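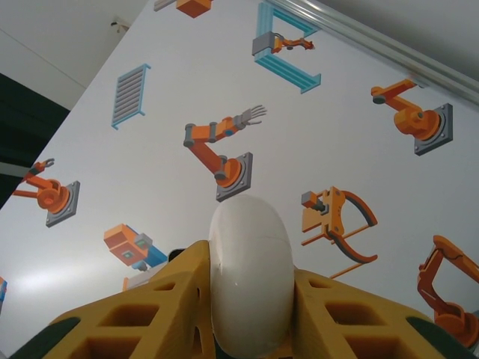 *Gripper with yellow lattice fingers and a rounded white pad between them.*

# Making up missed fasts: working out the number and getting through it

This page covers fasts of Ramadan that were missed for a reason the law allows, such as illness, travel, menstruation or bleeding after childbirth. It was first written as a handout for the evening class at the Prinham prayer room and has been tidied up since. If you broke a fast on purpose without an excuse, or you have a long-term illness, read the last two sections first and speak to someone qualified before you plan anything.

## 1. Work out what you owe

Take a sheet of paper and write down each Ramadan you were obliged to fast, going back to when you reached maturity. Leave out any year you know was complete. Next to each of the others write the number of days missed and the reason in a word or two: "flu", "travel", "period".

Most people can do the last two or three years from memory. Before that it gets harder. These can help:

- old diaries and phone calendars
- travel bookings and passport stamps
- hospital letters
- family members who were in the house at the time

If you still can't settle on a number for a year, go with the higher of the two figures you are torn between. A woman who usually has a period of six or seven days, and has no record for a given Ramadan, would write seven. Scholars commonly advise carrying on until you are reasonably sure nothing is left. You aren't asked for a certainty you have no way of reaching.

Add the column up. The example used in the rest of this page is 39 days, spread over several years.

## 2. Know which days you can't use

Make-up fasts can't be kept on the day of either Eid. The three days after Eid al-Adha (11, 12 and 13 Dhul Hijjah) are also ruled out. The days of Ramadan itself belong to that Ramadan and can't be given to an old one.

Mark these on your calendar before you start. Local moon sighting may move them by a day, so check again nearer the time.

Fasting on a Friday by itself is disliked by many scholars when it is a voluntary fast. A make-up fast that happens to land there is generally treated more lightly, but if it bothers you, ask.

## 3. Choose a pattern

The fasts don't have to be consecutive. The Qur'an speaks of making them up on "other days" (2:184), and most scholars take that to leave the spacing to you. Three patterns that people manage in practice:

**A block.** Fast every day you are able to until it is finished. Suits a small number, or a quiet month at work.

**One a week.** Pick a day and stick to it. With 39 owed, this takes 39 weeks if none are missed, so start soon after Ramadan.

**Short days.** Keep most of them for winter. In Britain the fast in December or January is a good deal shorter than in June, and a fast on a short day counts the same as a fast on a long one. Someone who kept 12 in December, 12 in January and 12 in February would have three left over from our 39.

Have a look at where the next Ramadan falls before you settle on this last one. The lunar year is shorter than the solar year, so Ramadan moves back through the seasons and will sometimes be in the winter itself.

## 4. Make the intention the night before

For a make-up fast the intention should be in place before dawn. This is stricter than the rule for a voluntary fast, where many scholars allow you to decide during the morning if you haven't eaten. Waking at ten, noticing you haven't had breakfast and calling it a make-up day isn't enough.

The intention is in the heart. You don't need a set form of words. Knowing as you go to bed that tomorrow is a make-up fast is an intention, and so is getting up for suhoor with that in mind.

If you owe fasts from several years, it is tidy to start with the oldest. You don't need to know which exact date of that Ramadan you are replacing.

## 5. Keep a record

Write each fast down after sunset on the day you kept it. A sheet inside a kitchen cupboard door works well. So does the back page of a diary. Three columns are plenty:

| No. | Date kept | Year it replaces |
|---|---|---|
| 1 | | |
| 2 | | |
| 3 | | |

Don't fill in a day ahead of time. If you become ill in the afternoon and have to break the fast, that day isn't counted and you keep another in its place.

Tell someone in your family where the sheet is. If you were to die with fasts outstanding, they would want to know, and the schools have rulings on what can be done on your behalf.

## 6. If another Ramadan arrives first

The days are still owed. Keep the Ramadan you are in, then go back to the list.

Where the delay had a good reason – a pregnancy, say, or an illness that carried on – nothing more is due than the fasts themselves. Where it didn't, the schools differ. The Hanafis ask only for the fast. The other three also ask for a poor person to be fed for each day delayed. Follow the school you normally follow.

## 7. If you can't fast at all

A person who is too old to fast, or has an illness that isn't expected to improve, doesn't keep a make-up list. Most scholars say they feed a poor person for each day missed. The amount in pounds changes with food prices, so get the current figure from your mosque. People in Prastell can ask at the office after the noon prayer.

Anyone on regular medicine, anyone with diabetes and anyone who is pregnant should speak to a doctor or pharmacist before beginning a run of fasts.

## 8. Fasts broken on purpose

A fast deliberately broken in Ramadan without an excuse has to be made up and repented of. In some cases there is also an expiation, which is much heavier, and the schools don't agree on what brings it about. Don't work this out from a web page. Take it to a scholar with the details written down, and keep those days on a separate sheet from the rest until you have an answer.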